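Progress report to the Koltitell fund
Sturkside workshop, safe practice for shared robot cells
Mar 4, 2022

Work since October has gone mostly into the written rules for edged tools. The first draft, tested at Bristcombe, treated a sickle like any other hand tool, and the operators there told us plainly that this was not good enough. The rules have been rewritten and now say the following.

A blade is gripped by the handle only. If the gripper closes on metal, the run stops and is logged as a fault, even when nothing is dropped.

When one arm has a blade, the other may hold a cloth but may not pick up a second blade. Yagi asked for an exception for paired tools – we have left it out for now.

Tools waiting their turn lie flat on the table with the handles towards the front. People reach in from that side, and only with both arms powered down.

Debris on the table is cleared between sessions. We had wanted it cleared between runs, but this doubled the changeover time and operators began skipping it.

We have logged 902 runs under the new rules, with 35 stops. Most stops were for a poor grip on the handle. Two were for cable loops catching at the wrist, and the cable check has been moved to the start of each session as a result.

Still to do: the wording on blade covers, the sign-off sheet for new operators, and a colour code for the storage labels. Spending is within budget apart from replacement gripper pads, which we will cover from the travel line. We expect to send the full draft to Koltitell in four weeks.

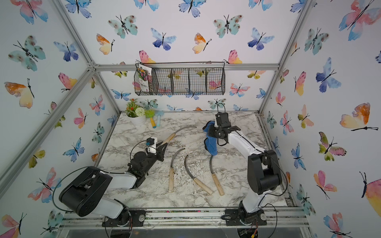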